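Victim Notification Pilot, Drodonthorpe: progress report to the funder
Period ending 30th November
Prepared by Aranka Csonka, project manager

The pilot tests whether a victim of stalking or harassment can be told of a change in the offender's custody status before release takes place. Work in this period covered the data link with the remand centre, staff training and the draft guidance for court clerks.

The link went live in week 4 of the period. Release decisions now pass from the court list to the Wurkstead case system without being retyped. Over 100 notices have been sent by this route. Of the notices checked by Ottó Pap, 22 carried an out-of-date telephone number, and these were corrected by hand. The fault lay in the intake form, which did not ask for a second contact. A revised form is in use.

Training was given to 30 clerks and duty officers. Two sessions planned for the northern office were moved to December when the hearing rooms were needed for a long trial. Levente Oláh will run both. No extra cost arises.
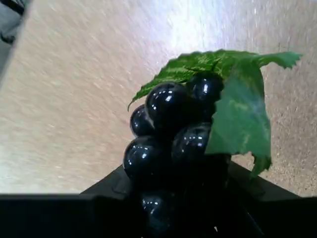

What happens when a victim cannot be reached before release?

The duty officer makes a further attempt by telephone, records the time, and passes the case to the local police contact. The officer on call then decides whether a visit is needed. The release itself is not delayed, as the present law gives the court no power to hold a person on that ground.

Vilmos Vincze has drafted a note on this last point for the legislative working group. It sets out the wording of the current section and a possible amendment. The draft is with Emanuel Preda for legal review.

Spending is within the approved budget. The underspend on travel has been held against the cost of the second data check. Approval is sought to carry it into the next period.

Outstanding: northern office training; legal review of the note; second data check.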